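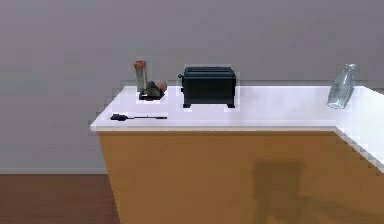

Our robotics club has 11 kids and one simulated kitchen for the Calus challenge, and our arm keeps stalling on the pick task. I want to start them on the toaster — big, boxy, lots of space on the right — but they all want the glass bottle. Which first?

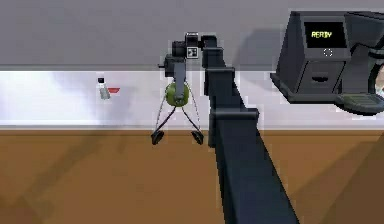 Gripper open, READY on the screen

Karnau
Toaster! We lost 7 practice runs to a bottle last April.

Akov
Check your step limit too. Ours was set at 60, and we raised it to 2000 — no more stalls.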